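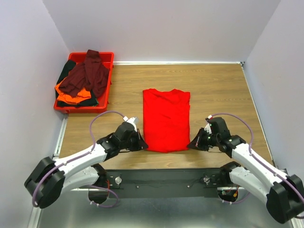 The two-arm folding station at the Preltov student workshop, with a folded red T-shirt between the grippers.

Members of the Skarkness Technical College automation club visited the Preltov workshop on Saturday as guests of its student robotics class. The visit was arranged by Fatemeh Mahmoudi, who teaches the class, and was attended by 18 students from the college.

The morning was given to the class's main project of the year, a pair of robot arms that fold laundry. The arms reach in from the front of a wooden tabletop inside a small walled booth. Garments waiting their turn are kept in a red plastic bin at the back left corner. Students explained that shirts are the standard task and that darker clothing has been harder for the software to handle.

Seo-ah Cha, the student team leader, presented the training method. Each fold is first performed by a student guiding the arms by hand controls, and the recordings are then used to teach the system. The class has collected 2,000 recordings to date. Visitors were invited to try the controls in groups of three, and several asked for a second turn.

After lunch the group toured the machine room and heard a short talk on cable routing and the care of gripper fingers. Questions centered on cost and on the rules of the Bemon Cup, which both schools plan to enter in November.

The college thanks Ms. Mahmoudi and her students for their welcome. A return visit to Skarkness is being planned for the spring term.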